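Brasent Tidy Cell 2
Two-arm room tidying system, full simulator package included
Status: taking orders. Hardware ships from August.

Page updated after the open day, Tuesday, July 26, 2022. Notes from the day further down, specs and order codes at the bottom.

What it is

White torso, two arms, a gripper on each. Plus Sirent, the simulator it's taught and tested in. You buy them as a set or you start with Sirent on its own and add the hardware later. Most people who came by in July were asking about the second option so we've split the price list.

Built for furnished rooms. Show apartments, guest rooms, furniture showrooms, care home training rooms. Picking up small stuff from beds, chairs, low cabinets and putting it where it goes. Not for kitchens (yet). Not for outdoor use at all.

What we ran at the open day

Everything on the big screen was live Sirent, rendered as it ran. Doors opened at nine, first run on screen soon after, and we kept going until the coffee was gone. The room is one of the Ojeda set, 17 furnished rooms that come with the license. Visitors got to pick the room. They kept picking the one with the red blanket, so that's the one you get here.

Gripper view first. Each arm has its own view in Sirent and you can put either one full screen. Good for checking clearance when there's a lot of stuff close together, like the old folding camera and the picture frame. Takes a minute to get used to, it feels very near.
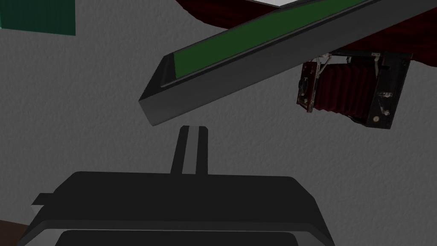 Gripper view in Sirent. Folding camera with the red bellows, green panel in the picture frame.

Several people asked why we bother with detail like bellows and struts on a prop. Short answer, thin parts are where grasp planning gets hard. A plain box teaches you very little. The Jemel object pack has 80 items and a good share of them are awkward on purpose: thin edges, folding parts, round things that roll. You can swap in your own meshes too, see Import below.

Next, the bedroom. Body view, looking out over the torso with both arms forward. This is the view operators use most as you get both grippers and the furniture in one go. View tilts with the body mount, so the horizon won't be level. You can lock it level in settings but our own people mostly leave it alone.
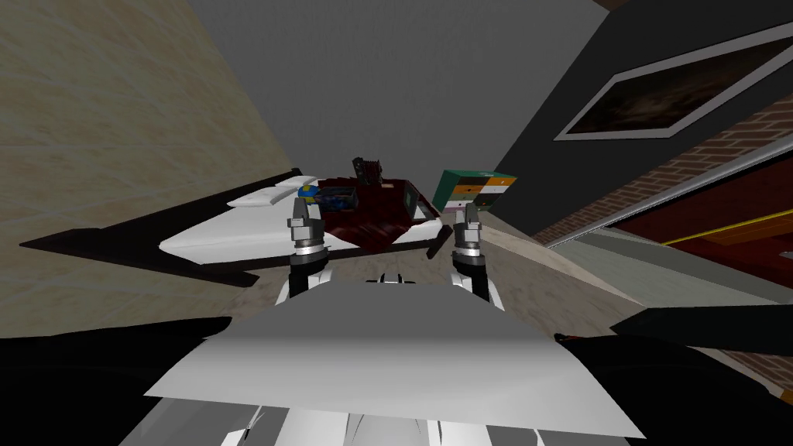

Body view, both arms toward the bed. Small items on and around the blanket, drawer cabinet beyond.

Blanket is the interesting bit. Folds make small items sit at odd angles and it's hard to tell edge from crease. Sirent lets you re-drop the cloth between runs, so you get a new set of folds every time, or you freeze it and repeat the same one. Freeze is better for comparing settings. Re-drop is better for finding out how bad your settings are.

Grasp types shown on the day: flat pinch, tall upright, small round. Flat pinch got the most questions. Small flat things lying on fabric are a pain, the fingers have to come in low without dragging the cloth along with them. We use a slow approach with a short press and then close. Speed for the last part of the approach is a slider, default is fine for most cloth. 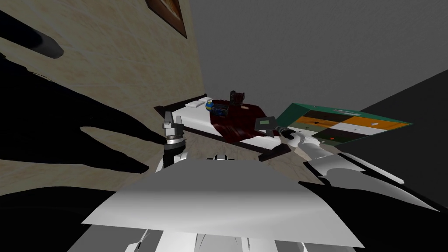

Right gripper holding a small flat item over the side of the bed. Left gripper empty.

Second arm can be parked, mirrored or run on its own program. Parked is the default. If you run both arms independently turn on self-check, it's off out of the box becuase it slows older machines down.

Also asked a lot

Does it need the cloud? No. Sirent runs on your own workstation. License check once at install.

Can I drive it by hand? Yes. Handheld controllers, one per arm, sold separately. Or keyboard, if you're patient.

Shadows? Full shadows on by default, including the robot's own arms on the walls and floor. Turn them off for speed, but then your vision model never sees them, and a real room has plenty. We'd leave them on.

Can the real one be seen? By appointment, the two demo units are booked most of this month. Email first please, don't just turn up.

Multiple robots in one room? Not in this version.

Import

Rooms: standard mesh formats, textures up to your graphics memory. Name the furniture parts before import or drawers will load as one solid block. Drawer fronts, knobs and rails all need seperate names. There's a template in the install folder.
Objects: same formats, plus a weight and a friction value. If you leave friction blank it uses the Jemel default for hard plastic, which is wrong for paper and card.

What's in the box

Full set: torso with two arms, two grippers, stand, power unit, stop button on a long cable, spare finger pads, Sirent license (one seat), Ojeda rooms, Jemel object pack, printed setup guide.
Sirent only: license (one seat), Ojeda rooms, Jemel object pack. Download, no box.

Not in the box: workstation, screen, hand controllers, floor plates. Floor plates are needed on carpet.

Order codes

TC2-FULL, complete set. Price on request, depends on install.
TC2-SIR, Sirent single seat, $2,757
TC2-SIR5, Sirent five seats, ask for quote
TC2-HC, hand controllers, pair
TC2-PAD, finger pads, pack of four. Change every 4,000 grasps or when the surface goes shiny, whichever comes first.

Open day price on the single seat is finished, sorry. If you put your name on the sheet by the door you still get it, quote the number we wrote on your badge.

Lead time

Sirent: same day, working hours.
Full set: first units go out in August, in the order deposits came in. We'll confirm your slot by email. School and university orders need a purchase order before we can hold a slot.

Downloads

Setup guide (PDF)
Room naming template
Jemel object list
Recorded session from the open day, sound is a bit low for the first part

Next open day: no date set. Ask to be put on the mailing list and we'll write when there is one.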